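I run the sorting side at Listo, a laundry outside Grandville, and everybody wants to know if the robot arms are coming for our jobs. Well, they're coming for the heap in the corner, and I'm fine with that!
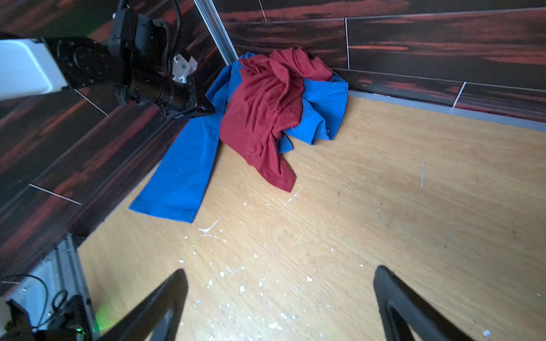

My shoulders did 11 years of bending over piles like it. What bugs me is the rest of the deal. Songül Tekin used to sort and now she minds two arms -- same pay, more standing, and way less talking.

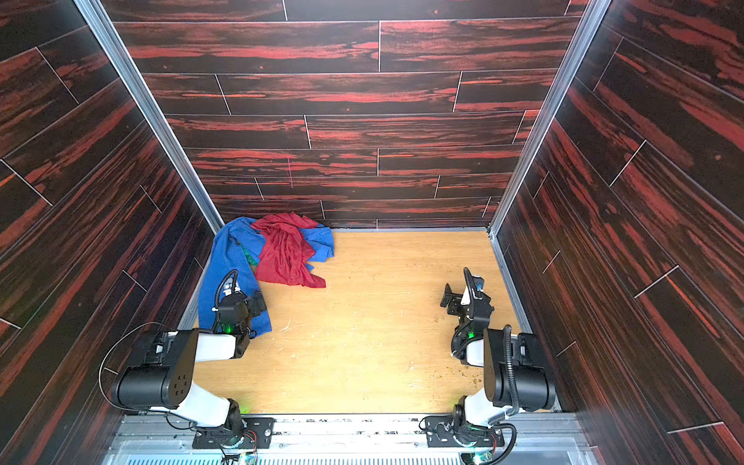

She told me she misses the gossip more than the work. I get it (I miss her too, she's across the building now). If management wants us to babysit machines, fine, but train us properly and pay us for it. And put two people on a station so there's someone to talk to.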